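Posted Monday by Jevden

So I finally looked at how much potassium I get in a day, and wow, it was low. I had been so busy fussing over salt that I never gave it a thought! My app (I use Trader) put me at 900 mg by dinnertime, and that was a day with a banana in it.

I've been adding things slowly. A big baked potato with the skin on, white beans in my soup, plain yogurt at night. Last week I got past 2000 mg twice, which felt like winning something. If you have kidney trouble or take blood pressure pills, please ask your doctor before you copy me, okay?
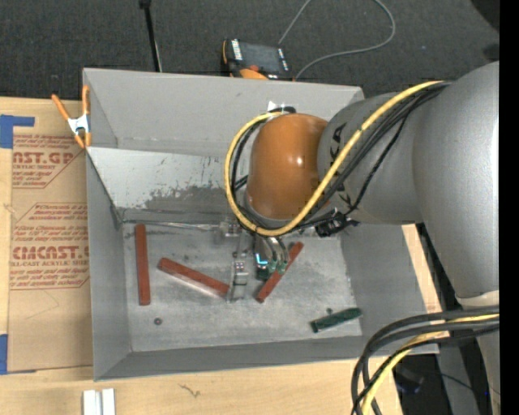 Three reddish-brown bars in a gray metal bin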